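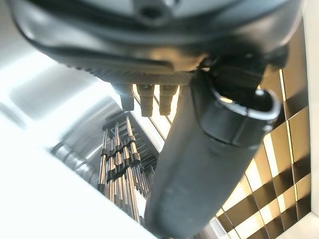

Grorncombe 자료관 | 시설운영팀

3장. 서고용 제습기 Plorano 설치와 초기 설정
2023년 5월 개정. 개정 담당 Lina Semaan, 검토 Wiebke Kohlhase

2장(포장 풀기, 부속 확인)까지 끝낸 상태에서 시작. 부속 빠진 게 있으면 설치하지 말고 2장 끝의 연락처로 먼저 연락. 호스 연결구 없이 억지로 끼운 사례가 별관에서 나왔음. 바닥재 다 들어냈음.

적용 대상: 본관 서고, Loscombe 별관 서고, Kramer 열람실 뒤 임시 보관실. 사무실에 두는 소형 기기는 해당 없음. 소형은 부록 참조.

3.1 자리 잡기

1. 기기 세운 채로 옮긴다. 눕혀서 옮긴 경우 전원 넣기 전에 6시간 세워 둘 것. 압축기 오일 때문.
2. 바닥 수평 확인. 수평계 없으면 팀 공구함에 있음. 기울면 물통 수위 감지가 틀어짐.
3. 뒷면 흡입구와 벽 사이 20 cm 띄운다. 커튼, 서류 상자, 두루마리 도면 전부 치우기.
4. 서가 통로 한가운데 두지 말 것. 통로 끝, 문에서 떨어진 쪽. 문 바로 옆에 두면 복도 습기를 빨아들이느라 하루종일 돈다.
5. 바퀴 잠금 레버를 앞뒤 모두 내린다. 앞만 잠그고 가는 분들 많음. 뒤도 잠글것.
6. 토출구 방향은 통로 쪽. 책등에 바로 바람 닿으면 안 됨. 가죽 장정은 특히.

주의: 이동식 서가(레일식) 사이에는 절대 놓지 않는다. 서가를 밀다가 호스가 끼인다. 레일 위로 전원선 넘기는 것도 금지.

참고: 별관은 창이 북향이고 외벽이 차다. 외벽에서 더 떨어뜨려 두는 편이 낫다. 외벽 바로 앞이면 온도 센서가 낮게 읽음.

3.2 전원

1. 벽 콘센트에 직접 꽂는다. 멀티탭 안 됨. 연장선도 안 됨.
2. 접지 있는 콘센트인지 본다. 본관은 전부 있음. 임시 보관실은 입구 쪽 콘센트가 구형이니 안쪽 것 사용.
3. 플러그 끝까지 밀어 넣고, 선이 당겨져 있지 않은지 확인.
4. 콘센트 덮개에 '제습기 - 빼지 마시오' 스티커 부착. 스티커는 설명서 봉투 안. 떨어지면 팀으로 연락, 새로 뽑아 드림.
5. 전원 버튼을 길게 누른다. 표시창에 현재 습도가 뜨면 정상.

주의: 젖은 손으로 플러그 만지지 말 것. 전원선 피복이 갈라졌거나 플러그가 변색됐으면 사용 중지하고 선을 테이프로 감아 쓰지 말 것. 교체해 드림.

주의: 청소기와 같은 회로에 물리면 차단기가 내려간다. 청소 시간대에는 청소기를 복도 콘센트로 돌려 달라고 용역 쪽에 이미 전달했음. 그래도 내려가면 3.8 참고.

3.3 배수: 물통 방식

호스를 뺄 배수구가 없는 방은 물통으로 간다. 임시 보관실이 여기 해당.

1. 앞면 아래 손잡이를 당겨 물통을 꺼낸다.
2. 안에 든 완충재 제거. 부표(하얀 플라스틱)에 붙은 테이프도 제거. 테이프 안 떼면 물이 차도 안 멈춘다.
3. 부표를 손가락으로 올렸다 내려 본다. 걸림 없이 움직여야 함.
4. 물통을 수평으로 밀어 넣는다. 딸깍 소리 날 때까지.
5. 물통 표시등이 꺼졌는지 확인. 켜져 있으면 덜 들어간 것. 다시 뺐다 넣기.

비우는 주기: 장마철에는 출근 후와 퇴근 전. 나머지 철에는 퇴근 전만. 물통이 가득 차면 기기가 알아서 멈추고 소리가 나는데, 서고 문이 두꺼워서 복도에서 안 들린다. 소리 믿지 말고 가서 볼 것.

참고: 물통 물은 화분에 주지 말 것. 마시는 것도 당연히 안 됨. 청소용 개수대에 버린다.
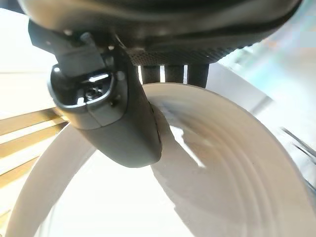
3.4 배수: 호스 방식

본관과 별관 서고는 호스 배수가 기본. 물통은 끼워 둔 채로 둔다. 빼면 기기가 안 돈다.

1. 전원 끈다. 플러그도 뺀다.
2. 뒷면 아래 고무마개를 돌려 뺀다. 마개는 버리지 말고 설명서 봉투에 넣어 보관. 물통 방식으로 돌릴 때 필요.
3. 연결구에 고무링이 제자리에 있는지 본다. 비틀려 있으면 샌다.
4. 연결구를 손으로 조인다. 공구 쓰지 말 것. 나사산이 플라스틱이라 금방 뭉개짐.
5. 호스를 연결구에 끝까지 밀어 넣고 클램프로 고정.
6. 호스는 배수구까지 계속 내리막이어야 한다. 중간에 한 번이라도 올라가면 물이 고여서 역류.
7. 호스 끝을 배수구 안쪽에 넣되 물에 잠기지 않게. 끝이 잠기면 공기가 막혀 안 빠진다.
8. 남는 호스는 자른다. 둘둘 말아 두지 않는다.
9. 물을 한 컵 물통 쪽 받침에 부어서 호스 끝으로 나오는지 본다. 나오면 플러그 다시 꽂고 시작.

주의: 호스가 통로를 가로지르면 바닥 덮개(노란색) 씌울 것. 북트럭 바퀴에 눌리면 납작해지고 그대로 굳는다. 덮개는 지하 창고 선반.

주의: 설치하고 첫날은 퇴근 전에 연결부 밑을 마른 휴지로 닦아 본다. 젖으면 고무링부터 다시. 테이프로 감는 건 해결이 아님.

배수 펌프가 필요한 자리(배수구가 기기보다 높은 곳)는 직접 설치하지 말고 팀에 요청. 별관 안쪽 서고 하나가 그렇다. 펌프는 따로 신청 받아서 달고 있음.

3.5 목표 습도와 운전 모드

1. '모드' 버튼을 눌러 '서고'를 고른다. '의류'나 '연속'은 쓰지 않는다.
2. 목표 습도는 서고 문 안쪽 표에 적힌 값으로 맞춘다. 방마다 다름. 사진 자료 있는 방은 더 낮게 잡혀 있으니 옆방 값 따라 하지 말 것.
3. 올림/내림 버튼으로 조정하고 손을 떼면 깜빡이다 저장된다. 깜빡이는 동안 다른 버튼 누르면 취소됨.
4. 풍량은 '약'. 장마철에만 '중'. '강'은 누수 사고 때만 쓰고 쓴 다음에는 꼭 되돌린다.
5. 버튼 잠금을 건다. 잠금 버튼 길게, 열쇠 그림이 뜨면 끝.

참고: '연속' 모드가 빨라 보인다고 쓰는 경우가 있는데 목표값을 무시하고 계속 돈다. 종이가 너무 마르면 접힌 데가 갈라진다. 지도류는 회복이 안 됨. 연속 모드로 돌아가고 있는 걸 보면 본 사람이 바로 바꿔 주세요.

참고: 처음 켠 방은 목표까지 최대 20시간 걸림. 그 사이에 고장 신고하지 말 것. 문만 닫아 두면 된다.

3.6 습도계 맞추기

기기 표시값하고 벽걸이 습도계 값은 원래 조금 다르다. 기록은 벽걸이 기준. 기기 표시값은 참고만.

1. 벽걸이 습도계가 제습기 토출구 바람을 직접 맞지 않는지 본다. 맞으면 습도계를 옮긴다. 기기를 옮기는게 아님.
2. 문 닫고 한참 둔다. 점심시간 끼워서 하면 편함.
3. 두 값을 기록지에 나란히 적는다.
4. 차이가 6을 넘으면 팀에 알린다. 그 아래면 그대로 사용.
5. 보정 메뉴는 팀에서만 들어간다. 잠금 풀고 직접 만지지 말 것. 누가 언제 얼마나 보정했는지 남지 않아서 나중에 기록 전체를 못 쓰게 됨.

벽걸이 습도계 건전지는 7월에 한꺼번에 간다. 그 전에 화면이 흐려지면 따로 연락 주시면 됨. 건전지만 갈고 시계를 안 맞춰 두는 경우가 있으니 시각도 확인.

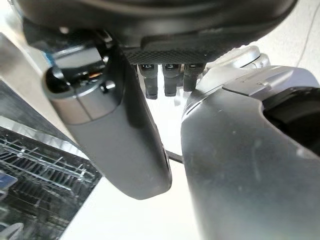
3.7 필터와 일상 관리

필터 막히면 소리가 먼저 커진다. 표시등 기다리지 말고 점검표대로.

1. 전원 끄고 뒷면 격자를 위로 밀어 뺀다.
2. 필터를 꺼내 청소기로 겉면 먼지를 빨아낸다. 서고 안에서 털지 말 것. 복도에서도 털지 말고 하역장으로.
3. 기름때처럼 끈적하면 미지근한 물에 헹군다. 세제 없이. 비비지 않기.
4. 그늘에서 완전히 말린다. 드라이어 금지, 쪼그라든다.
5. 다 마르면 화살표가 안쪽으로 가게 끼운다. 반대로 끼우면 격자가 안 닫힘. 안 닫히는데 밀지 말 것, 격자 걸쇠가 약하다.
6. 점검표에 날짜와 이름. 도장 필요 없음.

물통은 곰팡이 냄새가 나기 전에 씻는다. 중성세제 조금, 부드러운 솔. 부표는 분리하지 않고 그대로 헹군다. 부표 축이 얇아서 뺐다 끼우다 부러진 게 여럿.

겉면은 마른 천. 알코올 쓰면 표시창이 뿌예진다. 기기 위에 물건 올리지 말 것. 책, 컵, 목장갑, 전부 다.

주의: 필터 없이 돌리지 않는다. 말리는 동안은 꺼 둔다. 급하면 예비 필터를 팀에서 받아 가면 되고, 본관은 사서실 캐비넷에도 있음.

3.8 문제 생겼을 때

표시창에 E3
물통 감지 안 됨. 물통 뺐다 다시. 부표 걸림 확인. 그래도 뜨면 전원 끄고 연락.

표시창에 E6
냉각부 성에. 고장 아님. 실내가 추우면 뜬다. 기기가 알아서 녹이고 다시 돈다. 반나절 지나도 그대로면 풍량과 필터 확인. 겨울 별관은 자주 나옴.

표시창에 E9
습도 센서 이상. 껐다 켜지 말고 바로 연락. 껐다 켜면 이력이 지워짐.

전원이 안 들어옴
플러그, 콘센트, 차단기 순서로. 차단기는 한 번만 올려 본다. 또 내려가면 손대지 말고 연락. 본관 차단기함은 계단실, 별관은 뒷문 안쪽. 열쇠는 안내 데스크.

돌기는 도는데 습도가 안 내려감
문이 열려 있는지부터. 대부분 문. 다음이 환기구, 창문, 필터. 셋 다 괜찮으면 벽걸이 습도계 값과 기기 값을 같이 적어서 보내 주세요. '안 내려가요'만 오면 저희도 다시 여쭤볼 수밖에 없음.

소리가 크다
수평, 바퀴 잠금, 필터. 덜덜거리는 건 거의 바퀴. 쇳소리면 끄고 연락.

바닥에 물
전원부터 끈다(플러그는 바닥이 마른 곳에 서서 뺄 것). 맨 아래 칸 자료를 먼저 올린다. 흡수포는 서고 문 옆 빨간 통. 그 다음 연락. 순서 바꾸지 말기.

3.9 인수인계

설치 끝나면 아래 항목을 적어서 시설운영팀 메일함으로. 종이로 내도 됨.

방 이름
기기 옆면 일련번호
배수 방식(물통/호스)
설정한 목표 습도
벽걸이 습도계 값, 기기 표시값
설치한 사람

일련번호는 옆면 은색 라벨 맨 아랫줄. 포장 상자 번호 말고. 상자 번호 적어 보내는 분이 절반이라 매번 다시 확인하러 감.

설정값을 바꿀 일이 생기면 문 안쪽 표도 같이 고쳐야 한다. 표는 Lina Semaan이 관리. 자료 보존 쪽 문의(어떤 방을 몇으로 잡을지)는 Wiebke Kohlhase. 저희는 기기만 봄.

포장 상자와 스티로폼은 버리지 말고 지하 창고로. 수리 보낼 때 다시 씀. 상자 옆에 방 이름 크게 써 둘 것.

다음은 4장, 장기 휴관 시 운전과 보관.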